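Hand-held grippers: printed pads vs. molded pads, first impressions
Marneck Builders Board > Arms, Hands and Grippers

pivotpin
Feb 13, 2019
Finally got my hands on a set of hand-held grippers and I'm having way too much fun with them! I'm comparing two kinds of pad for these: the printed block style and the molded rubber ones Moltar sells. My test objects are kitchen stuff, mostly food containers with locking lids, because those flaps stick out in every direction and they find the weak spots in a pad very fast.

So far I love the block pads. There's lots of flat face to press with, and the tapered tip gives you a chance at getting under a rim. The brass rings at the joints look like they'll take some abuse too.
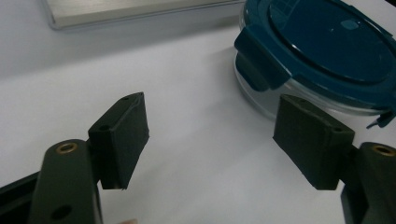 Jolanta Wróbel would take the molded pads any day. Printed blocks get shiny on the gripping face after a few weeks, she says, and then every smooth lid starts to slide. Her advice was to wipe them with alcohol before each session and write down when the grip starts to go.

torquewrench_65
I'm with Jolanta. I ran 700 picks on printed pads in November and the last stretch was ugly. Molded ones cost more but I quit thinking about them.

pivotpin
Fair, but what were you picking up? If it was all heavy stuff I can see it. A lid weighs nothing. For me the big question is how wide the jaws open and whether I can see past them to the thing I'm reaching for. With the fingers spread I get a good clear patch of table in the middle, and that makes lining up so much easier than on my old Holloway claw (which I still love, don't @ me). 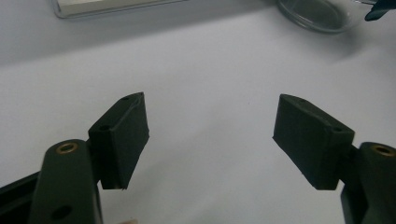 The other thing I keep checking is whether both fingers come in at the same angle. If one pad lands early it shoves the object sideways, and a round dish will just scoot away from you. I put a strip of tape on the table, close slowly and watch which side gets there first. Takes a minute and it's saved me a lot of cussing.

slowservo
Counterpoint: a little uneven is fine. You have a wrist, use it. I think people spend too much time on alignment and too little on the cable. A stiff cable tugging on your hand all afternoon will ruin more grabs than a pad that's slightly off.

pivotpin
OK, the cable point is a good one, especially with one in each hand. I want to try lid and basket jobs two-handed next, and I'd like the cables to drop away behind my wrists.
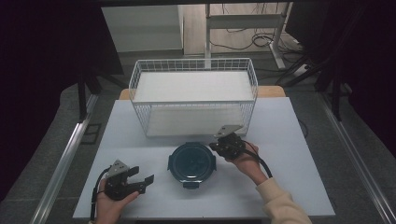
Prastdale Makers Club, Gripper Group

torquewrench_65
Two-handed is where I'd expect the molded pads to pull ahead. You can't fix a slip when your other hand is busy.

slowservo
Or you slow down! Still, I'd like to see it done properly. Same lid, same basket, same person, swap only the pads.

pivotpin
Deal. I'll order a molded set tonight and post the tally for both, drops included. If anyone has a favorite pad screw length, please shout, mine are a hair too long.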